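Wire mesh scourer

A wire mesh scourer, also called a metal scourer, pot scourer or scouring coil, is a household and catering cleaning tool made from a knitted tube of thin metal wire or ribbon. It is used to remove burnt food, scale and grease from cookware, oven racks and grill bars. It differs from steel wool, which is made of loose shaved fibres and is sold in grades of fineness. 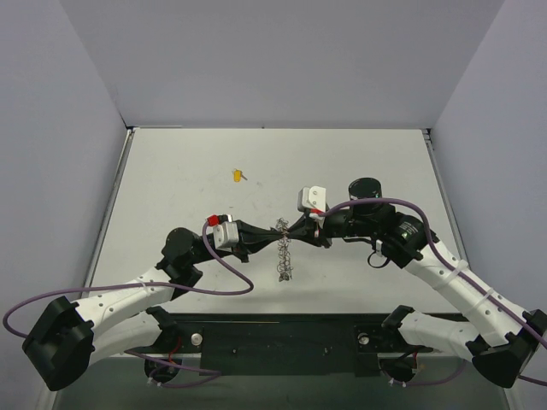
Scourers are made on circular knitting machines similar to those used for hosiery. Flat ribbon or round wire is fed to a ring of needles and leaves the machine as a continuous sleeve, which is then cut to length, rolled on itself and closed with a stitch or a clip. The knitted structure lets the material stretch and collapse without breaking at once. When a length of mesh is held at one point it tends to hang as a narrow, loosely coiled strand, and a frayed lower end, such as the small tuft on the grey metallic piece shown, is common in crumpled mesh. Fraying begins where a loop has been cut or snapped, and short pieces of wire may come away from that point.

Materials

The usual materials are stainless steel, galvanised steel, copper and brass. Stainless steel is the hardest of these and resists rust, but it marks enamel, aluminium and polished surfaces. Copper and brass are softer and are preferred where scratching must be limited. Galvanised scourers are cheaper and lose their zinc coating with use, after which they rust if left damp. Plastic versions made from knitted polymer strip are used on non-stick pans.

History

Knitted metal scourers came into general use in the twentieth century, when fine drawn wire became cheap enough for throwaway goods. In her survey of small kitchen hardware, Denise Wragg lists 13 makers' patterns, among them the Gotel flat pad, the Granberg ring and the Erdős double coil. The Gotel pad was sold on cards of 24 to ironmongers and market traders. Wragg treats the double coil as the forerunner of the present ball shape. Gergely Oláh disputes this and places the ball earlier, on the evidence of an undated Nasent trade list.

Use and care

The scourer is used wet, with washing-up liquid, and with light pressure in one direction. Food caught in the loops is removed by rinsing under running water and shaking. Drying in an open dish slows corrosion. Catering kitchens normally replace a scourer when strands begin to break off, as loose wire can pass into food. Some kitchens do not allow metal scourers in preparation areas and restrict them to the pot wash.

Other uses

Knitted wire mesh is also used to fill gaps around pipes against mice, to line the necks of plant pots and to clean soldering iron tips. For the last of these a soft brass coil is placed in a weighted holder.

See also

Steel wool
Scrubbing brush
Chain mail scrubber
Dish cloth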